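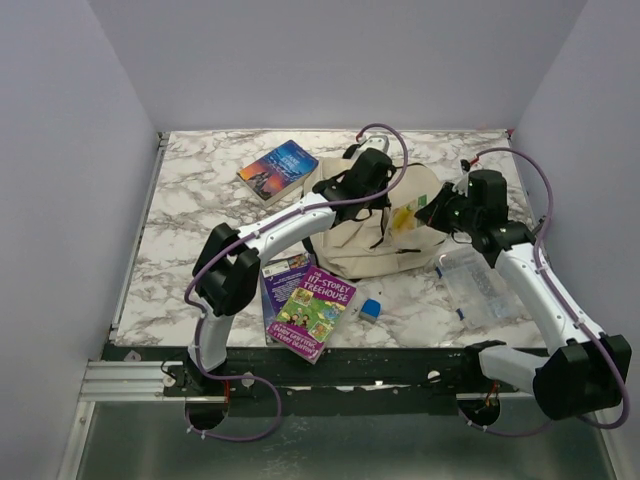

Both arms at the backpack, with books and a clear case on the table.

Recording demonstrations for a bag task

This page covers collecting two-arm demonstrations with the Laltero recorder. It assumes the arms are calibrated and the fixed camera is already streaming. Training is covered separately.

Step 1. Set out the objects

Lay the bag flat near the middle of the table, within reach of both grippers. Place the books and small items next to it. Change the layout between episodes. Turn the bag, shift the books and let some of them overlap. A set recorded from a single layout tends to give a policy that only works from that layout.

Soft bags need more variety than rigid boxes. Do not smooth out the fabric before each take. Wrinkles and twisted straps should be in the data.

Step 2. Check cable slack

Move each arm through its full range by hand with the motors off. The cable should not pull tight at the wrist or catch on the elbow. Tie it at intervals and leave a loop at the base.

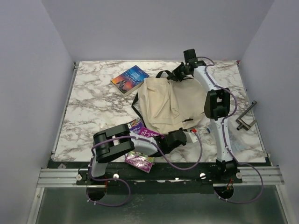 Step 3. Record

Start the recorder, wait for both status lines to read READY, then begin moving. Keep these points in mind:

Move at a steady pace. Long pauses teach the policy to pause.
Use both arms when one would drag the bag. One holds the edge while the other works.
If a grasp misses, try again in the same episode. Recoveries are useful.
If an arm faults or a person reaches in, stop and discard the episode.

Step 4. Label and review

Play back each episode at 4x speed and mark it success, partial or fail. Keep partials in a separate folder. Check that the joint log and the video have the same start time. An offset of more than 5 frames means the episode should be dropped.

The Obura set used for our baseline has 2184 episodes. A usable first policy needs far fewer, but record at least 2 operators, as each person has a different way of handling cloth.

Next: Converting episodes to training format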